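Arm on the white table, part two

March 20, 2025

I have had a few evenings at the Trenent workshop since the last post, and the arm is now working over the big white table at the far end. Lowri Rees helped me set the height. We went a bit higher than the drawing says, to leave room for the gripper to come down over a handle without the elbow running out of travel.

The target is a wooden box with a black metal handle along its far side. It sits at the near left of the table, turned slightly, and I am leaving it at that angle on purpose. A squared-up box was too easy in August and taught me very little.
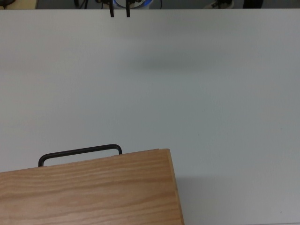
The gripper

It has two plain black fingers. I wanted to add rubber pads from Pernham, but they are still on order, so the first runs will be done bare. The routine has 157 lines, most of them limits and stops. It goes to a point over the handle, turns to match the slope of the bar, comes down and closes. After that it only has to lift 2 cm and hold.

Finding the handle should be the simple part, with a dark bar against a white top. 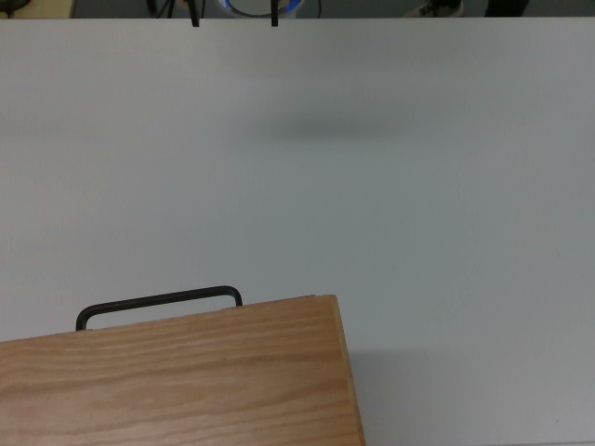 The shadow bothers me more. There is a soft grey patch on the table well away from the box, and my old code for the Skerkthorpe build would have counted that as an object. I have raised the threshold and will try it with the side lamp on as well as off.

Next job is to tidy the cables at the back edge, then log a full set of lifts. I will post the settings when they stop changing.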